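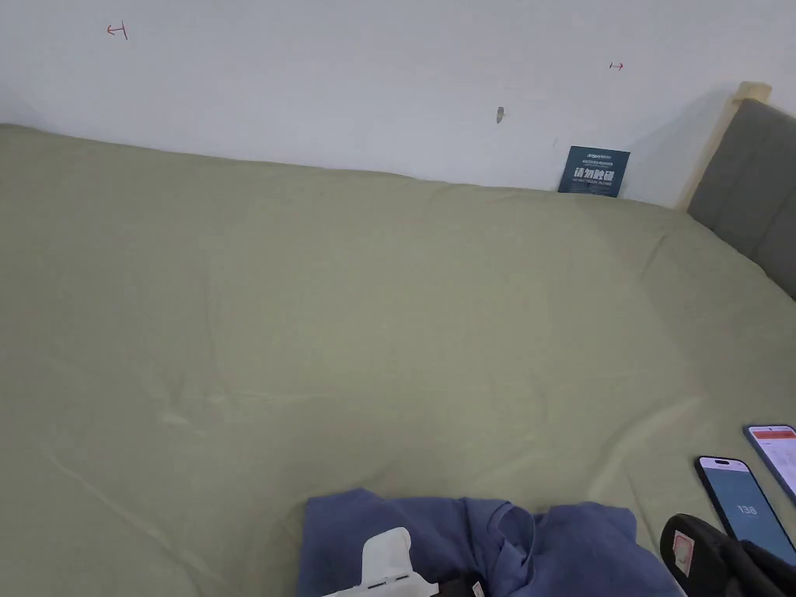
A made-up bed with a green sheet and a padded grey headboard. The card against the wall reads "please do not touch".

Bedding and bedrooms: guidance for residents
2022-06-11

Residents of Nedbridge House and the Karkdale annexe are reminded that the summer bedding exchange is now open. The store holds 287 fitted sheets, all of which have been checked and sorted by size. Each room may exchange one set without charge. Additional sets may be hired from the house office.
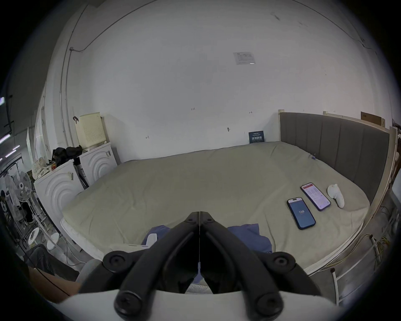 Before a bed is stripped, all personal belongings should be taken off it. Telephones, chargers and small items of clothing are easily gathered up with the linen, and more than 22 such articles were handed in at the laundry between December and the end of spring. Unclaimed articles are held at the Lustia Road desk.
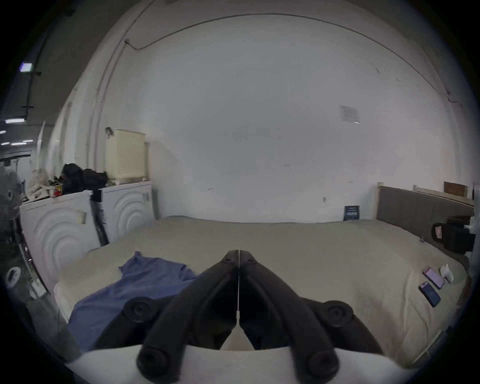

A blue T-shirt and two telephones on a fitted sheet.

Fitted sheets should be drawn over the far corners first, then the near ones, and smoothed by hand towards the edges. Light creasing is acceptable. Upholstered headboards should be brushed and must not be washed.
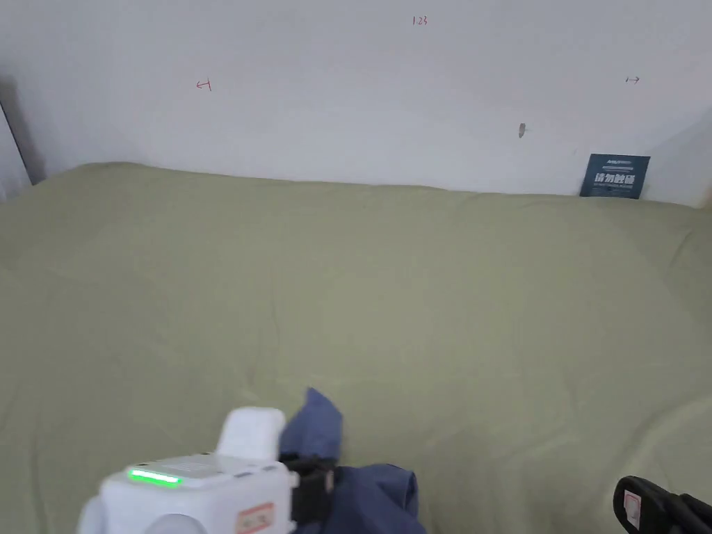 Walls beside beds will be inspected during the same period. Residents are asked to report marks and small holes to the house office and to leave any filling or repainting to the contractor, Holovko. No charge will be made for ordinary wear. Exchange forms are available at reception and should be returned with the used linen.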